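Kitchen Drawer Dispatches, no. 167
The small flat stuff, and what to put it in

Every house in Pristonville has a drawer that won't close, and whatever is stopping it is usually thin. Seed packets, play money, sugar sachets, coupons for a pizza place that is now a dentist. Big things get put away. Small flat things get put on top of other small flat things until the pile slides down the back and you have to take the drawer out to get it.

I have tried the tidy solutions. I bought the Grundska drawer insert with the tiny compartments, and it held my paper clips beautifully and everything else not at all. What I use now is a pair of see-through bowls and a mug, set out on the bench where I can get at them.
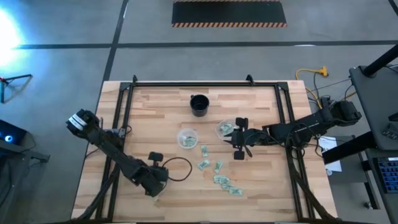
Sabina Zelenák

The bowls do the sorting. Small things of one kind go in one bowl, and the other is for whatever turns out to be the second kind. I mean any sort of kind you like: keep and toss, yours and mine, the ones with the corner torn off. Just pick before you start. If you pick halfway through, you will be moving things back and forth until supper, and I speak as someone who has had a very late supper.

Clear beats colored. I own a nice set of striped bowls, and things go into them and are forgotten. With a see-through one you can tell from the other side of the room that there is still something green in it, and guilt takes care of the rest.

Round bowls are easier to scoop from than anything with corners. A boxy container stacks better and packs better on a shelf. I use round for working and boxy for putting away, except on days when the round ones are full of leftovers, and then I use whatever is on the rack.

The mug is for strays. You will come across a button, a dead battery, a key that opens nothing. Drop it in the mug and keep going. Do not get up to put the key where it belongs, or you'll be found an hour later alphabetizing the spices. Put the mug toward the back, past the bowls, so your sleeve doesn't have it over. And don't drink coffee at the same bench out of a matching mug. I have fished out a thumbtack.

Spread before you sort

My mother sorted out of a heap, pinching one thing at a time off the top like a bird. It takes forever and the bottom of the heap never gets seen. Tip the lot out and push it flat with both hands, near side of the table, with the containers just beyond. You want it where your elbows can rest. 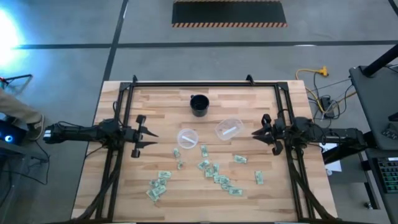 Spread out on the near half, containers and mug behind.

Some of it will be crumpled. Leave the crumpled ones for the end and do them all together: smooth each one over the edge of the bench with your thumb, then stack them under a cookbook overnight. The heavy one about French sauces has finally earned its place in my kitchen.

Overlapping pieces are where things get missed. Run a flat hand across the table once before you start, and check under the containers too. There is always one under there.

A bare wood top is fine for this, but paper likes to stay put on it when you want it to move. If you have short nails, lay down a dish towel first. You can pick a thin thing up off cloth without chasing it all the way to the edge.

Putting it away

Rubber bands are out. They leave a waist in anything made of paper, and after a summer in the drawer they melt onto it. Use an envelope, or a jar if you have the shelf. I got my envelopes at the Sorketti closing sale and will be leaving them to my heirs.

Write on the outside what is in it. I used to think I would remember. There is an envelope in my hall closet marked "the other ones."

Empty the mug last. Most of what is in it can go straight in the trash, and you'll know which part. The key goes back in the drawer with the other keys that open nothing.

Readers' corner

Mrs. Painemal wrote in to say that a muffin tin does the same job with more compartments. It does, and if you have that many kinds of thing I admire you. She also asks what to do about twist ties. Throw them out. You will get more by Friday.

Next time, in November: lids, and where the other half of them went.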